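Skumano Canvass Kit
Door-to-door campaign pack for local races

Every election season somebody sells a box that is supposed to win a council seat. We stock the Skumano because the parts are decent. We don't believe the leaflet, which claims you can "turn a street in an evening." Ewan Baxter carried one around Nerthorpe through June and knocked on 409 doors. Most people were out, or said they were.

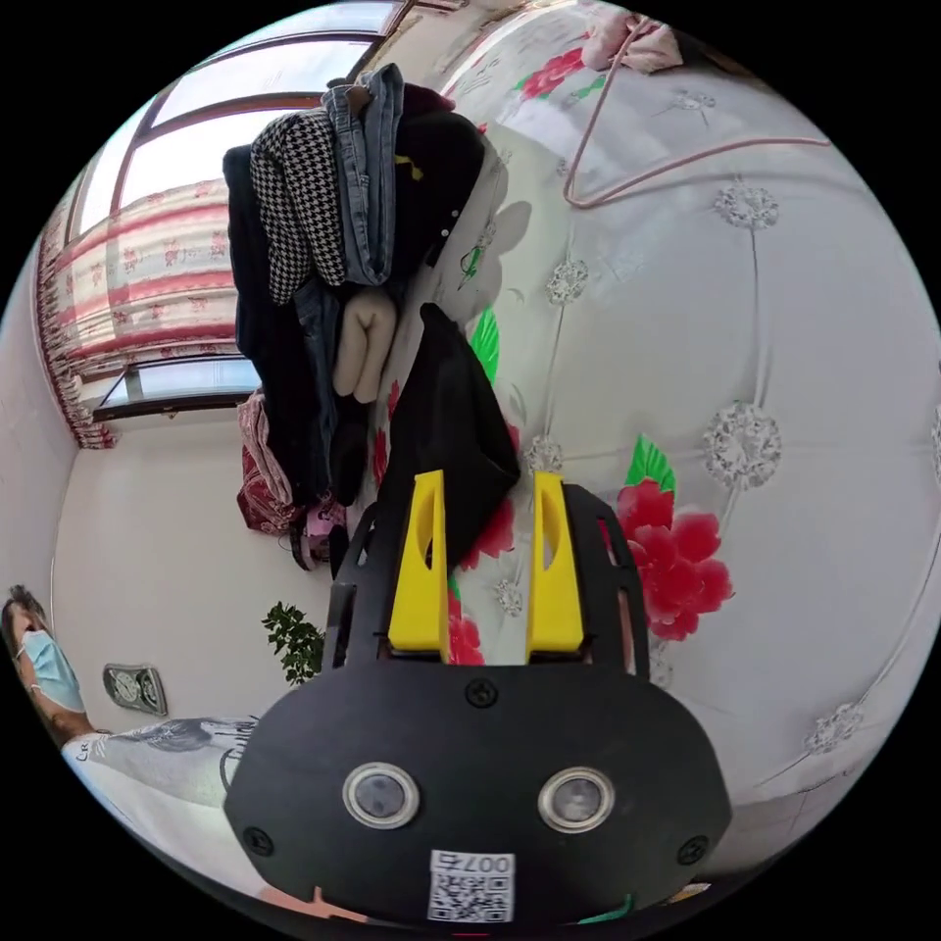

The clipboard is the best part. It has a rain cover, and the pages stay put in wind. The voter cards are thin - fine for one visit, not for three. As for the "persuasion script," Ailsa Semple read it aloud in our shop and asked who talks like that. We'd throw it out and write your own.

In the box
Clipboard with rain cover
126 voter cards
30 yard sign ties
Shoulder bag, one size

The maker says the bag holds 523 flyers. Maybe it does, if they're small and you have a strong back.
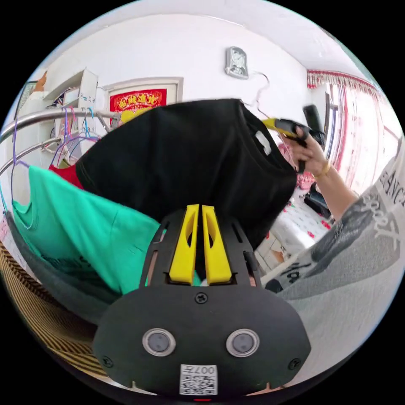
Ordering
Sold by the box. Refills of cards and ties are sold separately, and they cost more than we think they should. Orders placed by Tue 5 October ship before early voting starts.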